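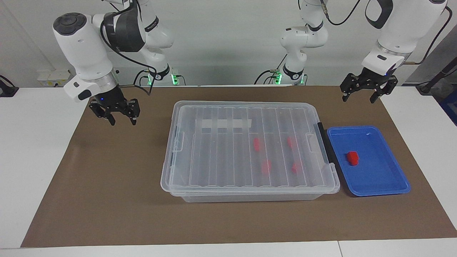 3.2 Open-day demonstration

The task was shown to visitors at the Turkberg site on a Saturday in August. Jamila Bhuiyan introduced each session and Ataberk Çınar supervised the two arms. Sessions lasted 30 minutes, and 48 visitors completed the short questionnaire afterwards. Many asked how the work was shared between the arms, a point which the printed handout had left out.

Figure 2 shows the storage box with its clear lid covering part of the opening. The gripper of one arm is at the black latch on the end wall, and that of the other is close to the tab at the opposite end of the lid. 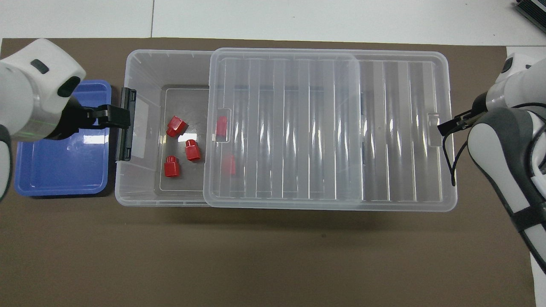

Figure 2. Both arms at the storage box, with the blue tray alongside.

3.3 Visitor responses

Responses were entered by hand and grouped by session.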